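About Nisness

Nisness helps small manufacturers, packagers and repair shops plan and buy their first robot equipment. We work out of Hernuvville. Most of our customers have fewer than 70 employees and no automation staff of their own.

Two-arm handling of thin orange pieces, on a tiled bench cell:
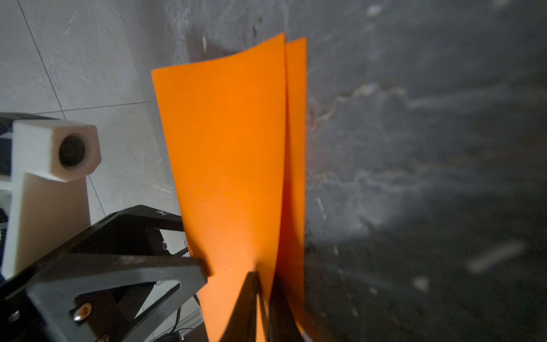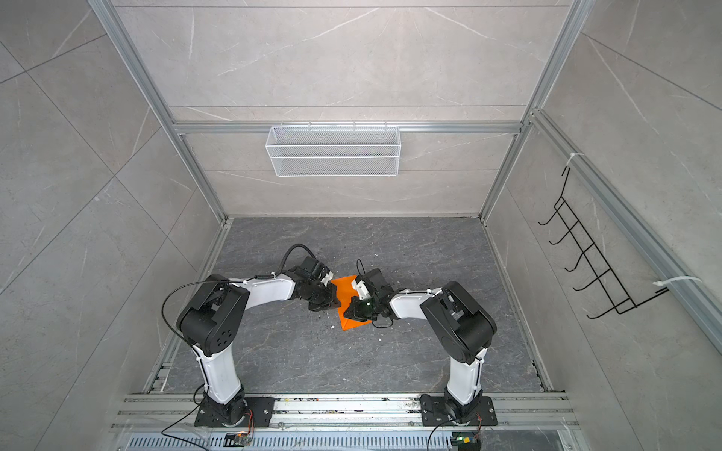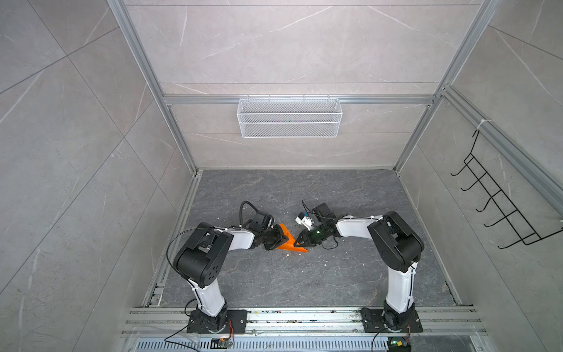 What we do

We write equipment plans. A plan lists what to buy, in what order, what it will cost to install and what it will cost to keep running. We do not sell arms, grippers or frames, and we take no commission from the companies that do. You pay us a fixed fee for the plan.

Soft and thin goods are a large part of our work. Sheets, sleeves and liners look like easy parts on a quote, but they fold and slide, and the second arm is often the item left out of the first budget. We ask for samples of your real parts before we put a number on anything.

How we budget

Every plan has three columns: purchase, installation and upkeep. Upkeep covers finger tips, cables, fasteners, cleaning and the hours your own people will spend on the cell. We base it on 2000 running hours a year unless you tell us otherwise — a second shift changes the figures a good deal.

We also price the things around the arms. Rails, mounting plates, frame posts, lighting, flooring and wiring can be bought in stages, and we mark which ones have to be there on day one.

Where we came from

Nisness began as the purchasing desk of Dudás, a maker of packaging inserts. Other shops kept asking to see our spreadsheets, so we set up as a separate company. Dudás is still a customer and pays the same fee as everyone else. We opened a second office in Banmont to be closer to the food and textile plants there.

Working with us

A first call is free. A site visit is $400, taken off the fee if you go ahead with a plan. Plans for the next budget year are booked through September, and requests that come in after that are usually scheduled for the new year.

Nisness, Suite 512, Hernuvville
Page updated 27 Jul 2024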